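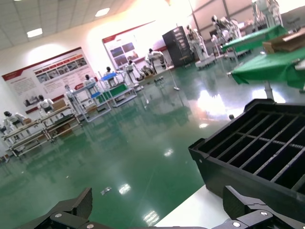

Home Kitchen Garden Workshop Laundry Ask us

Getting the winter rust off your hand tools

Sat 7 March
By the Trallance workshop page

If your tools spent the winter anywhere with a draughty door, I expect you've had the same sinking feeling I had last week. I opened the drawer where I'd put my chisels in December, all nicely wiped (I thought!), and there was a brown freckle on every single one. My dad's old tenon saw was worse, with a big orange bloom right where somebody's thumb had been, and I have a fair idea whose thumb that was.

The good news is that surface rust looks a great deal worse than it is, and most of it will come off in an afternoon with the radio on and a pot of tea beside you. I've been doing this every spring for longer than I care to add up, and these are the things I'd tell a neighbour over the fence.

Start with the gentlest thing you've got. People go straight in with the coarse paper and then spend twice as long getting the scratches out. Try a rag with a drop of light oil first, then a bit of fine wire wool, and you may find that's the whole job done. Leave the oil on for the time it takes to drink your tea before you start rubbing.

If the rust has a rough feel under your fingernail, go down to 80 grit, but only on the parts that don't matter much, like the sides of a spade or the back of an old hatchet. Keep it well away from saw teeth and from the flat face of a chisel. Work up through the grits from there. I finish the backs of my plane irons on 2000, with a splash of water, on a piece of old window glass laid on a tea towel so it doesn't slide about. It's probably more than they need, but it's so satisfying to see the light come up in the steel that I can't stop myself.

For small things like spanners, pliers and those drill bits that live at the bottom of the tin, a soak in white vinegar is very good. Put them in a jam jar, cover them, and leave them overnight. In the morning they'll look black and horrid, which is quite normal. Scrub with an old toothbrush, rinse, and then dip them in water with a spoonful of bicarbonate of soda to stop the vinegar carrying on with its work. Dry them straight away. I put mine on a baking tray in the oven after I've had a loaf out, while it's still warm but switched off. Take off anything with a plastic or wooden handle first, please, and don't use the soak on anything chromed.

Wooden handles want their own bit of attention. Rub them down lightly, wipe off the dust, and give them a coat of linseed oil, as thin as you can manage. Do it again the next day if they've drunk it all up. And do be careful with the rags! Linseed rags can heat up on their own if they're left in a heap, so spread them flat outdoors until they've gone stiff, well away from anything that could catch, and then put them in the bin.

As for what to wipe on the metal afterwards, I used camellia oil for years and had no complaints. Last spring I picked up a tin of Pistau paste wax from Mujić, the ironmonger on the corner in Amer where we go for our holidays, and I've come round to it. It goes on like shoe polish and doesn't leave your hands slippery. Any plain paste wax would do much the same, I should think.
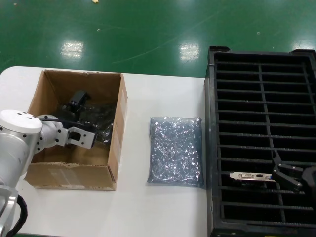

STORING THINGS DRY

All that rubbing is wasted if everything goes back into a damp drawer, so have a think about where your tools live before you put them away. The wall is better than the floor, and an inside wall is better than an outside one. If you've no choice but a cold wall, put up a few battens so that the air can get round behind.

Leather sheaths look lovely and they're terrible for this. They hold the damp right against the blade, so keep them for carrying and store the tool bare. The same goes for foam linings in cases, I'm sorry to say. I lost the shine on a good set of gouges that way.

Save the little sachets that come with new shoes and handbags, and tuck three of them into each drawer. A stick of ordinary school chalk in the toolbox helps a bit too. Swap it when you remember.

One more thing, for anybody with a big collection. A friend of mine inherited over 300 spanners with a house, and she very sensibly didn't try to clean them all at once. She did a jar a week, starting with the ones she'd reach for, and the rest she gave away to a tool library. I'd still be cross-legged on the floor with a toothbrush.

Next time I'll have a go at garden shears, and how to get dried sap off them without losing your temper.

Comments (4)

rustyhinge
Tried the vinegar on my grandad's pliers and they came up a treat, but the joint is now very stiff. Any ideas?

Trallance workshop page
Work some thin oil into the joint and open and close them while you watch the telly. They'll loosen up. If they don't by the end of the week, warm them gently with a hairdryer and oil them again.

allotment_plot_b
Cold tea works as well as vinegar if you're patient, and the shed doesn't smell like a chip shop.

mossyshed
Thank you for the warning about linseed rags. I've been stuffing mine in a bucket for years and have just been out to see to them in my slippers.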